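Home | News | Sports | Community | Obituaries

2/6/18
By Lindsay Grimshaw

Clearing the bathroom counter, one drawer at a time

WOSTENTON — Brodie Partington has been helping neighbors tidy their homes for years, and this month she is turning her kindly eye on the bathroom, that little room where every tube and bottle we ever bought seems to settle in for good. Her free evening talk at the Fairweather Library drew such a nice crowd last time that she is giving it again, and there are 2 dates to pick from.

She likes to start beside the sink — keep out what you reach for every morning, she says, and find a drawer for the rest.

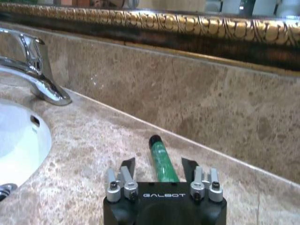
Folks from Clurnen are welcome too, and the library has 400 copies of her checklist to give away at the front desk.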